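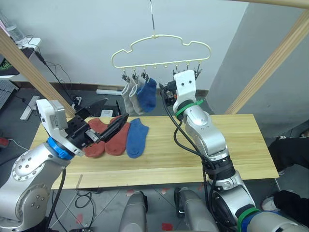
The left gripper takes hold of a sock on the bench at Hamel, with three already pegged up.

Socks, clips and two sets of fingers

Apr 20, 2020

Menaka Rathnayake has spent most of her first year at Hamel on laundry. Her job is to decide which gripper the company fits to its two-armed bench robot, and the test she settled on was hanging up socks.

"A box tells you very little," she says. "Any gripper will pick up a box. A sock changes shape as soon as you touch it, and then you have to get it into a clip."

Two parallel grippers were compared, the Bretent and the Plurnell. Each was given 100 tries at lifting a sock by its top edge and pegging it to a hanger. The Bretent managed 79. Rathnayake won't give the Plurnell's score until she has run it again with new finger pads, but says it was lower.

Most of the failures came at the clip. "Picking up is fine if you come in flat and pinch the cuff," she says. "Then you get to the hanger, it swings, and you've missed."

Fadi Geagea, who writes the control software, thinks the fingers have been blamed for too much. He moved the arms to a Stametti controller halfway through the early trials and had to throw out the results from before the change.

"The old one was slow to notice contact," he says. "It would push the hanger away before it knew it was there. You can buy whatever gripper you like and you'll still have that."

The two do not agree on cameras either. Geagea wants one on each wrist. Rathnayake would sooner keep the single view from the head – fewer cables, she says, and less to recalibrate.

The log now holds 2,105 attempts, counting practice runs. Towels are next, in June, if the wider fingers arrive.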